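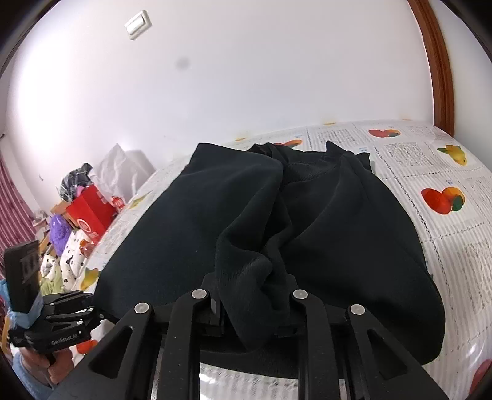

4. Laying out and folding dark knits

Read section 3 first if the printed sheet is not yet on the table. The sheet is meant to show you where a garment sits. It will not make a bad fold good, whatever the Stalus leaflet says about "perfect edges every time."

4.1 Spreading the garment

1. Empty any pockets and close any zippers.
2. Lay the garment on the sheet with the narrower end away from you.
3. Smooth the two side panels outward with flat hands. Work from the center and stop when the panel lies flat. Pulling past that point stretches the knit, and it will creep back while you fold.
4. Leave the crumpled part at the far end for last. Ribbing and seams bunch up there, and flattening them first usually drags creases down the middle.
5. Pinch the bunched cloth near the center, lift it a little, and lower it to one side. Repeat until the ridge is gone or small enough to ignore.

Note: Black fabric hides its own creases. Run a palm across it before you decide it is flat. Looking at it from above tells you very little.

4.2 Folding

6. Fold the left panel in to the center line, then the right. If one side bulges wider than the other, fold the wide side first.
7. Fold the near end up to the middle, then once more to the top.
8. Check the stack height. For the Skirnenano drawer insert, a folded knit should be no more than 9 cm high. Thick ones will not make it – put them on a shelf and don't force the drawer.

Caution: Do not iron on the printed sheet. The packaging calls it heat-safe, but we would not test that on a good sweater.

4.3 If the fold will not hold

Lightweight knits slide. The Jurčo clips sold for this purpose do grip, but they leave marks if left on for more than 12 hours, so we can't recommend them for storage. A second fold across the width works as well and costs nothing.

Lint is a separate matter. Wipe the sheet before each dark garment, and again after anything fluffy. The Mitov roller picks up surface dust and not much else – embedded lint needs a brush.

Continue with section 5 for trousers and anything with a lining.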